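A banana keeps changing after it is picked. Cut from the plant, it is still alive, and it goes on ripening until it is eaten or falls apart.

Fruit for the Tatano market is picked hard and green. At that stage it is full of starch, the same stuff that is in flour, so it tastes dry and chalky.
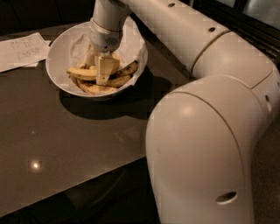

**Haremari, August**

As the days pass, the starch turns into sugar. The peel changes too. Its green color fades and the yellow that was under it shows.

Then come the brown speckles. The peel is breaking down, and air is mixing with its juices – a cut apple turns brown in the same way. Peel can go on turning brown after it comes off the fruit, and the inner side browns as well.

Bananas give off a gas called ethylene. You can't see it. It tells fruit to ripen, and ripe bananas make plenty of it, so a bunch in a closed bag ripens faster than one in an open dish.

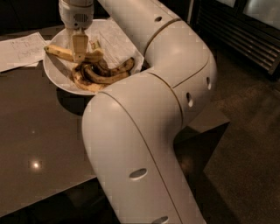 **Can you eat a banana when the peel is almost black?**

Often you can. If the inside is soft and smells sweet, it is good for baking. If it smells sour, leaks or has mold on it, put it in the compost.

Peninah Obura bakes banana bread in Magesa and likes her bananas very dark. She mashes 2 of them with a fork and stirs in 200 grams of flour. Peels go in the compost – pull off any stickers first. Small pieces rot faster than whole peels.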